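Notes for the Darnesen talk, "Secondhand and Proud of It"
Speaker: Aurel Dumitrescu
Version from August 2018, with the cuts Ellery asked for

Total time 24 minutes, then questions. Water on the lectern. Don't start until the door is shut, it squeaks.

OPENING

Hi everybody, thanks for coming out! I'm Aurel, I buy old stuff and sell most of it again. (Pause. Somebody always laughs at "most.")

Ask for hands: who has something in their house right now that belonged to someone they never met? Keep your hand up if you know where it came from. Let them look around the room at each other a bit.

Then tell the dresser story. I bought a dresser at the Wular flea market my first January in town. Snow on the ground, fingers frozen, and I paid 90 dollars without pulling out one single drawer. Got it home and two of them were glued shut. Glued! From the inside! I still have it and I still can't get at whatever is in there (it rattles). Everything I'm going to say tonight comes from that dresser one way or another.

PART ONE: LOOKING BEFORE YOU FALL IN LOVE

Slow down here, I always rush this part.

Pull out the drawers. All of them, all the way. Turn them over. The bottom of a drawer tells you more than the front ever will, so look for old repairs, staples, new nails next to old ones, a water line. Smell it too. I know how that looks in a busy market, do it anyway. Cigarette smoke you can live with for a while, mildew you can't.

Sit on the chair. Then wiggle on the chair. If the seller gets nervous, get up and say thank you.

Mention the Tukero auction house, where you can go in the day before and open everything up, and hardly anyone does. I've had the whole room to myself more than once. Bring a flashlight and a tape measure, and measure your own stairs before you leave home. (Sofa story only if we're running early. It's the one with the banister. Keep it short.)

PART TWO: MIRRORS

My favorite subject and the one I get the most email about, so take your time.

People buy the frame and forget about the glass. I get it, I do it myself. You see flowers and curls and that creamy white, and you're already hanging it in the hallway in your head. Carved decoration collects every chip and every coat of paint it's ever been given, and the little raised bits are where the damage shows first. Run a fingertip around the edges of the petals. If the detail feels soft and kind of melted, that's usually layers of paint, and stripping it is a whole winter of your life.
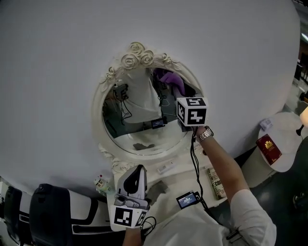
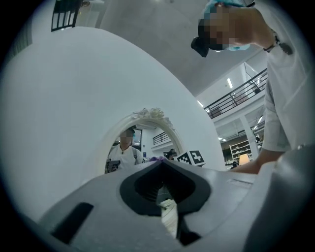

Carved white mirror frames with the fancy part at the top.

Okay, glass. Black spots creeping in from the edges mean the silvering is going. Some folks pay extra for that look and some folks want it gone, and both are fine as long as you know which one you are before you hand over your money. Getting old glass resilvered costs a lot more than people think, so get a quote first.

Fingernail trick: touch your nail to the glass and see if there's a gap between the nail and its reflection. Do this live with the hand mirror from my bag. Explain that the gap comes from the thickness of the glass in front of the silver, so a thick sheet gives you a bigger one. It won't tell you the age, whatever the guy at the stall says. Pass the mirror around. GET THE MIRROR BACK.

Check the back for the hanging wire. Old wire gets replaced, period. I don't care how sturdy it feels. Same with those tiny screw eyes, which were fine for a small picture and are not fine for something heavy over the bed where you sleep.

On where to hang it: somebody will ask, so get ahead of it. Across from a window is lovely. Across from the kitchen sink means you get to look at the dishes twice.

PART THREE: TALKING ABOUT MONEY

Folks dread this one. Tell them I used to blush every time.

Be friendly, be quick, have cash. Ask "what's the best you can do on this?" and then close your mouth. The quiet part is awful and it works. I've had up to a third knocked off that way, mostly late in the afternoon when people are thinking about loading the truck back up.

Don't insult the thing you want to buy. I hear it all the time, "well it's pretty beat up," and the seller's face just closes. They carried it there! They probably like it!

If you're buying 3 things from one person, ask for a price on the lot. Put the thing you really want in the middle of the pile. (Wait for the laugh, then say I'm serious.)

Quick mention of the notebook. I write down what I paid and what I spent fixing it, glue and sandpaper and all. My first year, 12 of the pieces I was so proud of lost me money. I would never have known. I felt rich the whole time.

PART FOUR: BRINGING IT HOME

Leave it in the garage or on the porch for a while before it goes near your other furniture. Look for small piles of dust underneath, that's woodworm saying hello.

Wipe with a barely damp cloth and try it on the underside first. Then stop. Live with it a month before you sand or paint anything. I've ruined two nice tables by being excited on a weekend.

QUESTIONS

Likely ones: chalk paint (be nice), where to park at Wular (behind the feed store, get there early), will I look at a photo of your grandmother's clock (yes, after, at the side table, one each please).

Pick up the sign-up sheet and the hand mirror before I leave.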